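Nomen Countertop Arm, Single and Paired
Equipment notes for buyers
Last checked 8/16/24

Price as listed: 1661 per arm, base plate included, gripper fingers included, controller not included. Read that last part twice. The controller is a separate line on the quote, and without it you own a very nice paperweight.

Who sells it
Nomen builds the arm. Plutine handles orders and spare parts. Kalniņš does repairs, and you pay shipping one way even under warranty. We asked for a flat repair rate in June and were told it depends on the joint.

What you get
One arm with wrist and two-finger gripper
Clamp base for counters and benches
Power supply and one data cable
Printed setup card (the full manual is a download)

What you will also have to buy
Controller, 997
Second set of finger pads. They wear, and the spares ship slowly.
A camera, if you want the arm to find anything by itself
A real emergency stop. The software stop is fine until the software hangs.

Reach and payload
The sales sheet gives a payload of 1000 grams. It doesn't say at what reach, and payload at full stretch is always the smaller number. Ask Plutine for the figure with the arm straight out. If they can't give it to you in writing, plan for light objects only and be happy if you get more.

The paired kit
Plutine pushes the paired kit hard. It is 2 arms with one shared controller, and the discount looks good until you price a counter deep enough to hold both bases. Buy one arm first. If your task truly needs one hand to hold and one to work, you'll know within a month.

Budget for the work area
Most quotes leave this out entirely. A bare test bench tells you very little about kitchen work. Crowding is the hard part: handles that stick up, a mug on its side, clear glass, shiny metal, things stacked on top of other things. Before you sign, ask the seller to run your task on a counter as full as the one you have, with your own objects, and stay for all of it. Fukham, the dealer demo most people are shown, uses three blocks on a gray mat. We would not buy on the strength of that.

Play food and a wooden toast slice will do for early trials. Keep money back for the real items later, along with replacements for whatever gets dropped.

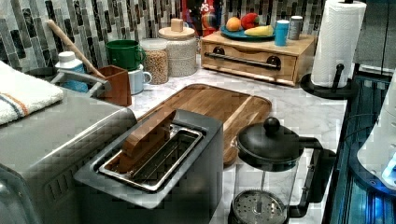

Before you order
Get the controller price on the same quote as the arm.
Ask who pays for software updates after the first year.
Measure counter depth and the height under your cabinets.
Check the return terms. Opened boxes go back for store credit only.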